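New finger pads give the Plover gripper a fresh start

The hand-held gripper known at our Nondmont workshop as Plover is back on the bench after its most thorough overhaul so far, and we could not be happier with how it came out! Both finger pads have been replaced, the bodies have been cleaned and checked, and the tool has been set up again from scratch.

Plover had 3186 recorded grasps behind it when it was taken out of use in July. By then the old pads had gone shiny in the middle, and smooth bottles had started to slide down between the fingers when they were lifted by the neck. Flat packets were still fine, which is why the wear went unnoticed for a while.

The replacement pads come from Flonell and have a fine diamond pattern on the gripping side (the old ones had straight ribs). Each pad sits on the inner face of its finger. The job itself is a pleasant one: back the screws out, peel off the old pad, wipe the seat with a dry cloth, press the new pad home and tighten a little at a time, going from one screw to the other and back. One of the old screws had a rounded head and took longer to shift than everything else put together.

After that came the alignment. The fingers have to meet evenly along the whole length of the pads, and on the first try the left one touched at the tip well before the right. Two thin shims sorted it out — a lovely small fix, and one that can be undone in minutes if the next set of pads is cut differently. The opening was then set again with the Wongsuwan gauge block and written into the log. 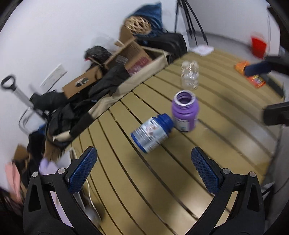

Page last changed: 2024-04-13

Bottles are the main thing on the table for the first round of checks, one of them lying on its side, as a rounded shape at an angle shows up a badly seated pad faster than anything else we know. The screws near the pads get another look at the end of each session, and the pads are wiped down before the tool goes back in its case.

The full run is 13 grasps per object, first with the fingers level and then tilted. We are really looking forward to the numbers! A spare set of Flonell pads is in the top drawer, along with the leftover shims, and the old pads have been kept for comparison.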